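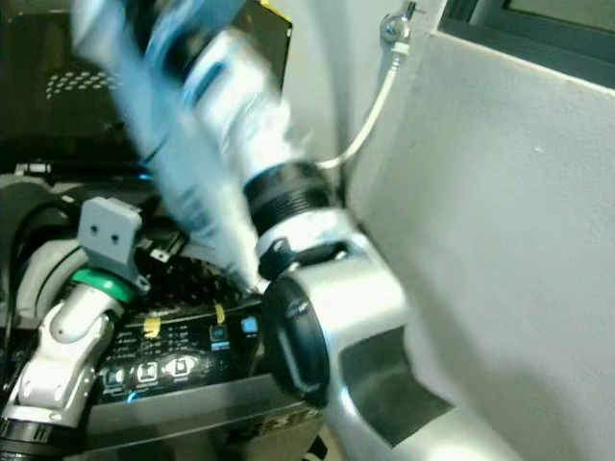
Buttons, symbols and control panels: your questions

These are the questions that come in to the Skosent advice desk about the fronts of household machines: what the symbols mean, which buttons matter, how to mark them and how to clean them. Answers are by Ineke Baert. Last gone through in August. If your model number isn't mentioned, that's normal, we don't go by model.

Why are the symbols so small?

The maker will tell you it's for a clean look. I think it's mostly so that the same panel can be sold in lots of countries without printing any words on it. Small pale print on glossy black is hard to read at the best of times, and harder under a ceiling light. A cheap clip-on lamp to one side does more than any magnifier I've been sent to try.

Is there a standard set of symbols I can learn?

For a few things, yes. The circle with a line through the top is power or standby nearly everywhere. A triangle is usually start, a square is usually stop, and two upright bars are pause. After that I wouldn't trust anything. A snowflake can mean cold, freeze, defrost or fan only, depending on what it's printed on. I've seen a padlock used for the child lock and, on another machine from the same maker, for the door.

Look it up once in the booklet, write it down in your own words, and stop guessing.

What do the lit buttons mean?

Less than people hope. A lit rim might mean that the button is on, that it's available to press, or only that the machine has power. Some panels light one colour for all three. Try this: with the machine idle, note which lights are showing. Start the shortest programme and look again. The ones that have changed are telling you something, and the rest you can probably ignore.

A light that blinks is a different matter. Count the blinks between the pauses and look in the fault table at the back of the booklet.

How many of the buttons do I need?

We asked 19 of our regulars to keep a note of every button they pressed for a month. Most of them used three. One man used two, and one of those was off. I don't claim this is science, but it matched what I hear over the counter, and I now give it as an answer when someone asks whether to pay more for the model with 16 programmes.

Is it all right to mark buttons with coloured tape?

Yes, and it's the best thing on this page. A short bit of yellow tape on a black panel can be found from across a kitchen. Keep to one colour and as few pieces as you can stand. Once there are five colours you need a key to the tape, and you're back with the booklet.

Put the tape beside the button and leave the button itself clear. On a push button it adds thickness and can catch. On a touch panel it may stop your finger being noticed at all. Don't cover a light, and don't cover a vent slot or a seam that has to open.

Masking tape, electrical tape or the special stickers?

Masking tape goes brown and crumbly near steam. Electrical tape stays bright but creeps in the warm and leaves a sticky edge. Vinyl tape, the sort sold for marking shelves, has held up best for me.

As for the special stickers, Hiludix sell a sheet of raised dots and strips for appliance panels. They're decent. They're also vinyl with a dot on. If you need to find a button by touch, the dots are worth having, otherwise I can't see what you're paying for.

Does the tape come off afterwards?

From hard glossy plastic, yes, if you pull slowly and keep it low to the surface. From a brushed or rubbery finish I'd be careful. Stick a small piece somewhere out of sight and leave it a week first. Printed symbols are another worry - on cheaper panels the print sits on top of the plastic, and tape laid over it can lift it clean away.

What should I clean the panel with?

A cloth wrung out in warm water with a drop of washing-up liquid, then a dry one. Machine switched off at the wall if you can reach it. Spray on the cloth, never at the panel, as liquid runs in round the edges of the buttons.

We've had a lot of letters about Novotine, the panel foam. It cleans. So did the washing-up liquid, on the other half of the same oven front, and I had to put a pencil mark down the middle to remember which side was which. The claim on the tin that it "refreshes faded lettering" is one I could find no sign of.

My buttons have gone sticky. Are they broken?

Probably dirty. Sugar, grease and old cleaner collect in the gap. Power off, then work round the rim with a barely damp cotton bud and press the button a dozen times. If it still stays down after that, stop. Don't use oil, whatever you've read. It feels wonderful for a day and then holds every crumb in the house.

Can I get a new panel?

Sometimes. Wouters will look up parts from the plate number (inside the door or round the back, not the name on the front). Ask for the price of the overlay, meaning the printed skin, before you let anyone quote you for the whole panel with the board behind it. Not every make sells the overlay alone, and I suspect a few of those that do would like you not to ask.

I keep pressing the wrong one. Is it me?

I doubt it. Round buttons of the same size in a row are easy to mix up, and so is a power button placed next to start. Mark the one you want most, leave the others bare, and give it a fortnight.

Should I use the app instead?

You can if you like. You'll still have to walk over to load the machine, at which point the buttons are right in front of you. Check too what happens when the app is dropped. On some machines there are settings that can't be reached from the panel at all, and shops rarely bring that up.

Do you have a sheet of the common symbols?

Yes, ask at the desk for sheet 913. It's one side of paper with a blank column for your own words. Fill that in, and tape it inside a cupboard door near the machine.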